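Comparison of Two Parallel Grippers and Two Controllers for Tabletop Pick-and-Place

Final Project Report, Robotics Laboratory Course
Submitted by: Brynjólfsdóttir
September 5, 2018
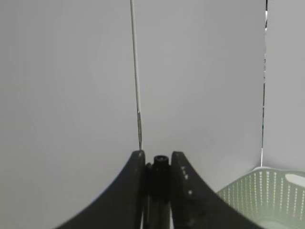
Abstract

This report compares two sets of gripper fingers and two controllers on a tabletop pick-and-place task using household and office items. The Bamitz fingers are curved and made of a stiff black material. The Tremier fingers are flat, with a soft pad on the contact face. Each set was tested with a position controller and with a current-limited controller written for this project. The current-limited controller reduced failed grasps with both sets of fingers, and its effect was larger than that of the fingers themselves.

1. Background and Purpose

The laboratory's Sumgate arm has been used for coursework with a single set of fingers and a single controller. Earlier groups reported that light or thin objects were often pushed aside before the fingers closed, and that soft items were squeezed too hard. It was not clear whether the fingers or the controller should be replaced first. The purpose of this project was to answer that question with the equipment on hand.

2. Equipment

All trials were run with the same arm, the same wrist mount and the same wrist camera. The camera looks forward past the fingers, so that both fingertips remain in view during the approach. This placement was kept for the whole project, although it has one known drawback: when the fingers are nearly closed, they hide the part of the object that matters most.

The two controllers are referred to below as P and C. Controller P drives the fingers to a commanded opening and holds them there. Controller C closes the fingers at a fixed speed until the motor current passes a set limit, then holds at that current. The limit was chosen in early trials and was not changed afterward.

3. Procedure

Objects were placed by hand on the white table. The operator moved the arm to a start pose, checked the camera view and started the approach. A grasp was recorded as successful if the object was lifted clear of the table and held for the full waiting period. Objects that slipped during the lift were recorded as failures, even if they were still touching a finger at the end.

Layouts were mixed on purpose. A tall item, a low item and several thin items were present together in many trials, so that the fingers had to reach one object without striking its neighbors.

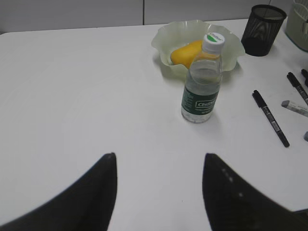
Figure 1. Mixed layout seen from the wrist camera, with a water bottle in front of a fluted bowl and markers to the right.

The bottle and bowl arrangement proved useful for testing the approach path. With the bottle standing in front, a straight approach at table height to the bowl was not possible, and the arm had to come down from above. The markers tested a different problem — the fingertips must come very close to the table surface without pressing on it.

4. Results

Each combination of fingers and controller was given 40 scored trials. The Bamitz fingers succeeded in 29 trials with Controller P and in 38 with Controller C. The Tremier fingers succeeded in 31 trials with Controller P and in 36 with Controller C.

Most failures under Controller P involved the markers and the eraser. The commanded opening was either too wide to hold the item or narrow enough to make the motor stall. Controller C removed the need to know the width of the object beforehand, and stalls no longer occurred.

The tapered tips of the Bamitz fingers were better suited to thin items lying flat. The Tremier pads held the bottle more firmly, but their thickness made it hard to reach under the rounded side of a marker. On two occasions a pad folded back against the table and the trial had to be scored as a failure.

The wrist camera recorded 2944 usable images over the project. These were reviewed after each session to assign a cause to every failed grasp. In about 93 percent of the images, both fingertips could be located without adjusting the brightness. The remainder were mostly taken low over the table, where the fingers shaded the surface between them.

5. Limitations

All trials were run by one operator, who knew which controller was active. The set of objects was small, and none of them was heavy. The current limit in Controller C was chosen with the Bamitz fingers attached, which may have placed the Tremier fingers at a disadvantage. Wear on the pads was not measured.

6. Recommendations

It is recommended that Controller C be adopted for coursework on the Sumgate arm, and that the Bamitz fingers remain mounted as the standard set. The Tremier fingers should be kept available for smooth, upright objects. A second camera, fixed above the table, would show the contact area during the last part of the approach — this work is planned for October, together with a separate current limit for each set of fingers.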